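Volunteer Observers and Translators Wanted: Night Lights Survey at Ellery

Grendetti is a small publisher of books on unexplained aerial phenomena, earth energies and dowsing. We have 29 titles in print, and most of them started as somebody's private notebook. For the coming year we prepare a new book, working title Warnine, about the slow moving lights which people have reported over the hills near Ellery since the time of our grandparents. For this book we need fresh observations, made by many eyes and written down in the same way by everyone.

We are therefore looking for participants in two groups.

Group A: Observers

We need 16 observers for the nights in August. You will sit in pairs at one of 4 watching places on the ridge, from sunset until two in the morning. You write down every light you cannot explain, with the time, the direction, the height above the horizon and how long it stayed. You also write down the lights you can explain, such as aircraft and satellites. The second list is as important to us as the first one, and in earlier surveys it was often forgotten.

You do not have to believe anything in particular. In our last group we had people who follow the old orgone theories, people who think the lights come from stress in the rock, and one retired electrician who thought that all of it was car headlights on the upper road. They shared their soup and wrote good reports.
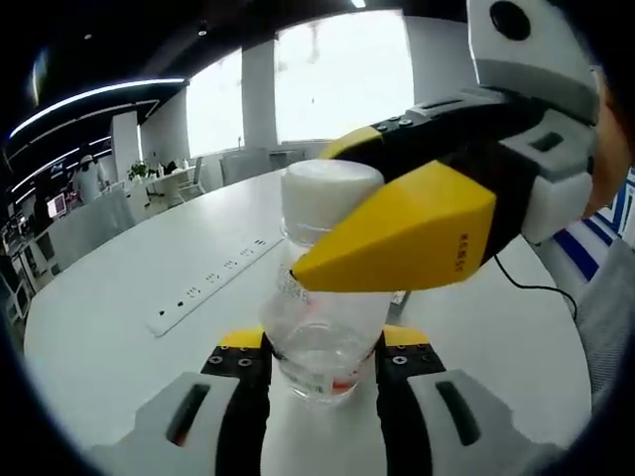

Elin Prosser writes that she was an observer last summer and would ask newcomers to take the cold seriously: "I saw two lights in six nights, both on the same night, and I almost missed them as I was in the car looking for another sweater. Please also learn the main stars before you come. I reported Arcturus twice."

We thank Elin for this and can only agree. A star map will be sent to every observer in advance, together with the report sheets. Please practice with them at home on a clear evening – it takes one or two tries before the angles feel natural.

What we ask from observers:
You are 18 or older and can walk half an hour uphill with a backpack.
You can stay at least four nights in a row.
You see well in the dark, with glasses if you need them.
You do not discuss what you saw with the other pairs until the sheets are collected in the morning.

What we offer: a bed in the shared house at Ellery, breakfast and a warm evening meal, 55 dollars toward your travel, and a free copy of the book. Your name will be printed in it only if you wish so. There is no wage for Group A.

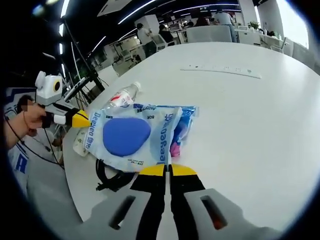 Group B: Translators and readers

Many of the older reports exist only in French, Welsh or German. Some of them are handwritten and the writing is not always kind to the reader. We need people who can put these texts into simple English without making them more beautiful or more mysterious than they are. If a witness wrote "a lamp," please write "a lamp" and not "a glowing sphere."

This work is done from home and is paid by the page. Before we agree on anything, we send you one page as a test, which is also paid. Knowledge of the subject is welcome but not necessary. Patience with bad handwriting is necessary.

All texts from Group B go into the Prirnex index, our card file of sightings sorted by place and year. You will receive a reader's access to it for as long as you work with us, and for one year after.

How to apply

Write a letter or an email of no more than one page to Tomos Cadwaladr at the Grendetti office. Tell us which group you are interested in, which languages you read, and which nights you could come. If you have seen something in the sky yourself, you may add it on a separate sheet, but it has no influence on our choice.

Applications are open from 8th January and close when the places are filled. We answer every letter, although in the first weeks it can go slowly – please do not send a second one before a month has passed.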